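Category: Jobs and Calls / Household and Laundry

April, by Ditte Arnardóttir

Zonness is looking for a laundry and floor care assistant, part time, for our small guest house and the apartments that belong to it. The work is in the mornings, from 7:30 until the rooms are ready, and in April we would like the new person to start. If you like clean linen and a clean floor and you prefer to work in a calm place, please read the whole text before you write to us. Many of the questions we receive are already answered in it.

What is the work

You will wash, dry and fold the linen of the guests, and you will take care of the floors in the utility rooms, the corridor and the stairs. The guests' rooms are cleaned by another team, and you do not need to make beds. On a normal morning you start one machine, then you do the floors while it runs, then you hang or fold. When a group leaves on the same day there is much more linen, and in this case I come to help you.

The utility rooms are small. Each has a front-loading washing machine and space for a bucket, and you must keep the walking way free. The floors are herringbone wood and they do not like water. We use a mop which is wrung out very well, and after that a dry cloth. A person who has only cleaned tiles will need to learn this, and I am happy to show it. Please never put a full bucket down hard on the wood. We had to repair a piece last winter in the Bavow apartment and it was expensive for us.

You will also write in the laundry book: which load, which program, what was stained. It is a paper book. The sheets go to the Pillwood shelf and the towels to the Catacutan shelf, these are the names of our two apartment buildings and you will get used to them quickly.

What we ask from you

You should be able to carry a bucket with water and to go up and down the stairs with a basket. You should read labels on textiles and on cleaning products. Experience in a hotel or in a laundry is welcome but it is not required. We work with mild products, and still it is important to tell us about allergies before the first morning. The language in the team is English, and simple English is enough. Mine is also not perfect.

What we offer

The contract is for 90 hours in a month. The pay is 376 for each week, and there is 98 extra in a month for travel if you live outside the town. Work clothes and shoes are given by us and we wash them too. There is breakfast in the kitchen after the first load, together with the others.

Before you decide, you can come and do one paid trial morning. It is the best way for both sides to see if the work fits.
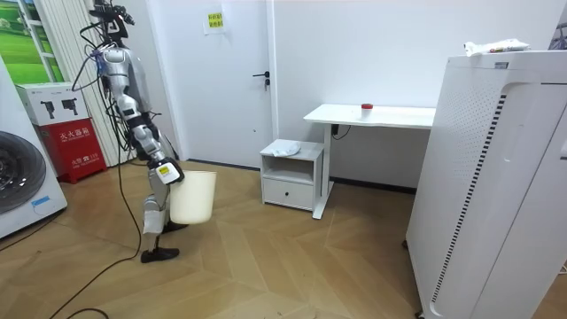
Utility room with the washing machine and the white bucket.

How to apply

Write me a short letter, not longer than 300 words. Tell me where you have worked, which mornings you are free and when you could begin. A photo of yourself is not necessary. You can leave the letter at the reception in an envelope with my name, or send it through the contact form and choose "Jobs". I answer every letter, but sometimes it takes me one week.

Ditte Arnardóttir
Housekeeping, Zonness

Comments

marlow_k: Is the trial morning also possible for somebody who can only start in May?

Ditte Arnardóttir: Yes, please write the month in your letter. We prefer April but we can talk.

Hanneke: I had a herringbone floor for years and I agree about the dry cloth. Do you use soap in the water or only water?

Ditte Arnardóttir: A little wood soap, one small cap for a bucket. In the corridor only water.

tobias r.: Do you need to iron?

Ditte Arnardóttir: Only the pillow cases, and there is a press for it. I forgot to put it in the text, thank you.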